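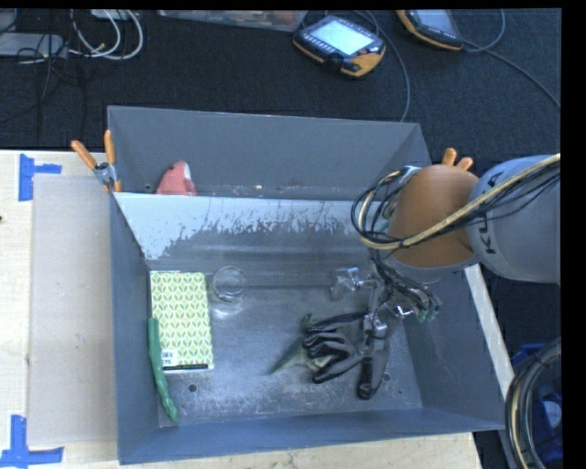 Die Sortierwanne einräumen

Bevor ihr loslegt: Ich mache das jetzt im dritten Winter so und habe mir den Ablauf nach und nach zurechtgelegt. Die Wanne Mavo kommt auf einen Tisch, der nicht wackelt, denn voll beladen wird sie ganz schön schwer!

1. Wanne leeren und mit einem feuchten Tuch auswischen. In der Naht am Boden sammeln sich gern Krümel, da gehe ich mit einem alten Pinsel durch.

2. Trennblech prüfen. Wenn es sich von Hand bewegen lässt, bitte erst richtig einsetzen (siehe Abschnitt 7).

3. Plüschsachen kommen ins schmale Fach. Dort bleiben sie sauber und verhaken sich nicht mit dem übrigen Kram.

4. Alles andere ins große Fach: Flaches zuerst, also Schachteln und Bücher, dann Gläser, Handschuhe und was sonst noch herumliegt.

5. Gläser hinstellen, nicht werfen – klingt banal, aber ich habe schon Scherben herausgefischt.

Hinweis: Kratzer und abgeplatzte Stellen am Trennblech stören beim Sortieren nicht. Ich lasse sie, wie sie sind.

Vorsicht: An schartigen Kanten kann man sich schneiden. Beim Auswischen also Handschuhe an, auch wenn es nur schnell gehen soll.

Ersatzbleche gibt es bei Rothe unter der Nummer 2488. Fragen zum Einbau beantwortet Vlasta Matić.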